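Woswood vergleicht Greifer für die Demontage von Desktop-Rechnern

23. Februar 2021 — Die Woswood GmbH hat eine Vergleichsreihe mit sieben Greifern für die automatisierte Zerlegung gebrauchter Desktop-Rechner abgeschlossen. Getestet wurden Parallelgreifer und Greifer mit Gelenkfingern, jeweils am gleichen Roboterarm und mit der gleichen Steuerung von Torkell. Die Rechner stellte der Aufbereitungsbetrieb Ukanov zur Verfügung.

Jeder Greifer bearbeitete 40 Gehäuse. Zu den Aufgaben gehörten das Anfahren des Netzteils, das Lösen von Steckverbindern und das Entnehmen von Laufwerkseinschüben. Eine kleine Kamera am Handgelenk des Arms lieferte die Bilder für die Positionierung.
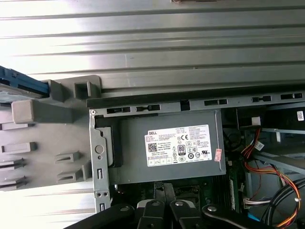 Am stärksten unterschieden sich die Greifer beim Platzbedarf. Breite Backen stießen häufig an Querstreben oder Kabelbündel, bevor sie das Zielteil erreichten. Gelenkfinger kamen tiefer ins Gehäuse, hielten schwere Teile aber weniger sicher. Bei den Steckern entschied vor allem die Form der Fingerspitzen — glatte Spitzen rutschten öfter ab als geriffelte.

Zwei Modelle kommen in die nächste Runde. Woswood lässt dafür bei Žukauskas schmalere Fingerspitzen mit einer Breite von 10 mm fertigen, eine zweite Variante misst 11 mm. Die Kamera bleibt unverändert, die Greifkraft wird künftig je Bauteil vorgegeben.

Die im Januar erfassten Messdaten liegen als Tabelle vor und werden Fachbetrieben auf Anfrage zugesandt. Anfragen nimmt die Pressestelle der Woswood GmbH entgegen.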